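Stakham, upstairs bench. Friday, February. Notes for me and for whoever picks this up on the next shift.

Kettle on, window shut, heater doing its best. Started at ten past eight with the intention of getting straight into the soft packet set, and of course I spent the first half hour hunting for the right calibration sheet, which was underneath the left-hand keyboard where I had put it myself so as not to lose it. Shabnam, if you are reading this, you were quite right about the ring binder and I shall buy one at the weekend.

Where we stand, before I forget. The total on the drive this morning was 2,615 episodes that have been checked and kept. That is everything since we moved over from Stusdale, with the old jar-and-tin set taken out again after Volker spotted that the gripper readings in it were shifted by a fraction of a second. He has been very patient about that and I think he deserves a proper thank you in the notes, so: thank you, Volker. The old set is still in its own folder and I have not deleted a thing. Please leave it alone until he has had a go at realigning the times.

The aim for this block is 1,000 more, all of them on packets that bend, crackle and change shape when they are held. We have been rather spoilt by boxes. A box stays a box, and the model (the Flitisitz one, the small one that runs on the machine under the bench) has got terribly good at boxes. Give it a bag of anything and it goes in with the same cheerful confidence, takes hold of whatever happens to be nearest the middle, and then looks lost when the thing folds up round the fingers. Well, I say looks lost. It hovers. Luuk calls it the thinking pose and I have started calling it that too, which I will regret when somebody has to write it up.

Morning session

Warmed the arm up with the usual slow sweep, then homed it twice as the first one left the wrist a touch off. Wrist camera came up on the second try. I have a feeling the cable wants replacing before long, so there is a note on the board by the door. Exposure fixed by hand and left alone after that. I know it is tempting to nudge it when the sun comes round, but Henk had a whole afternoon last month where every episode was a slightly different brightness and it took him ages to sort out which ones were usable.

Did crisps first, then rice cakes, then the little bags of lentils. I drove for all of it, with Marloes doing the resets. She is a marvel at resets. She puts the thing down in a new spot and at a new angle every time without seeming to give it any thought, whereas when I do it on my own I drift back to the same patch of table over and over again, and you can see it as clear as day when you plot the starting positions. If you are working alone, please use the printed position cards. They are dull but they do work.

The lentils were harder than I expected. They slump. You take hold of a corner and all the weight runs down to the far end, and by the time you have lifted it the bag is hanging like a sock. I found it went better if I came in low and waited a moment after closing, so that everything could settle before the lift. I have kept that pause in deliberately. It makes each episode a little longer, but I would much sooner have the model learn to wait than learn to snatch.

Lost a small run before elevenses when the teleop handle dropped its connection and the arm simply stopped where it was, as it should. No harm done. Those are marked as aborted with the reason typed in, and I would ask everybody to do the same. A bare "fail" in the notes column tells us nothing a fortnight later. "Handle dropped out" or "slipped on lift" or "I sneezed" are all perfectly good.

A word on failures, as it came up again over coffee. We are keeping them. Not the ones where the equipment let us down, those go in the aborted folder, but the honest slips, where the fingers close and the packet slides away, or where it is picked up and then dropped. If the operator recovers and has another go, that is one episode, not two, and it gets the tag "recovered". Luuk thinks those are the most useful thing we collect and I am coming round to it. He showed me a comparison he had run at home on a part of the Stusdale data, and with the recovered ones left in the model did at least try again after a miss. Without them it would lift an empty hand and carry it proudly over to the drop point.

Afternoon session

Biscuits and sweets after lunch, which is cruel timing if you have only had soup. Marloes had gone over to help with the van, so I was on the position cards. Ran the heater down a bit as the motors were getting warm and the third joint had begun its little hum.

The question for the afternoon was where to take hold. Up to now the instruction sheet has only said "grasp the packet securely", which sounded sensible when we wrote it and is really no help at all. Everybody has a favourite place. I go for the end. Henk goes for the fat part in the middle every time, and Shabnam looks for a seam. None of that would matter if we each did a fair share of every object, but we do not, and so the model has been quietly learning who was on shift. I would like us to write the grasp region into the episode header from now on: end, middle or seam, chosen before you start, and then stick to it even if you fancy something else halfway down.

I did end grasps on the shortbread first. Gathering one end between the fingers gives you quite a narrow neck to hold, and the rest of the packet stands up above it like a fan. It is a good firm hold but the view from the wrist is very different from the view you get with a middle grasp, with a great deal of wrapper and lettering filling the picture, and I suspect that is exactly the sort of view we are short of. Shiny film too, so there are highlights to cope with.
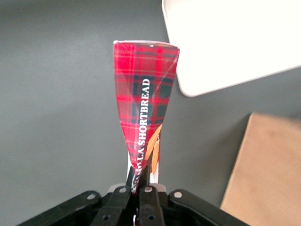
Luuk would like the closing force brought down a step for anything with biscuits inside, and he put it to me over the phone that the force column ought to be recorded for every episode and not just for the ones we think are delicate, as otherwise there is no way of teaching the difference. I said the log would get bigger. He said the log was already enormous and one more column would not sink it. Fair enough! I have switched it on as of the mid-afternoon restart, so anything earlier today has that column blank. Please do not fill it in with guesses.

We also went round the houses on language labels. At the moment each episode gets one sentence typed by the operator, and mine are all alike: "pick up the packet and put it in the tray". Shabnam has been writing hers properly, with the colour or the name of the thing in, and varying the verb. I went back over this morning's and rewrote a good many while the disk was copying, and it is surprisingly soothing work with a cup of tea. Suggest we each do our own at the end of a session while we can still remember what we meant.

Held-out objects: 300 episodes are to be set aside and never trained on, and they must be on packets the model has not met at all. Van der Linden have said they will send a mixed carton for this, and when it comes it is to stay taped up on the top shelf until the main block is finished. I mean it about the tape. Last time somebody (me) opened the carton to have a look and used two of the packets for practice before remembering.

Things to do

Swap the wrist camera cable.
Print the new instruction sheet with end, middle and seam on it.
Ask Volker whether the time shift could have crept into the February episodes as well. I have looked at 3 and they seemed fine, but he knows what he is looking for and I only half do.
Add "recovered" to the drop-down so that we stop spelling it four different ways.
Fresh finger pads. The left one is getting polished and I am sure it accounts for some of the slips on film.
Ring binder.

Shut down at twenty to six. Arm parked, brakes on, copy to the second drive still running when I left, so whoever is in first, please check that it finished before you wipe the card. Middle grasps next, and Henk has asked to drive for those.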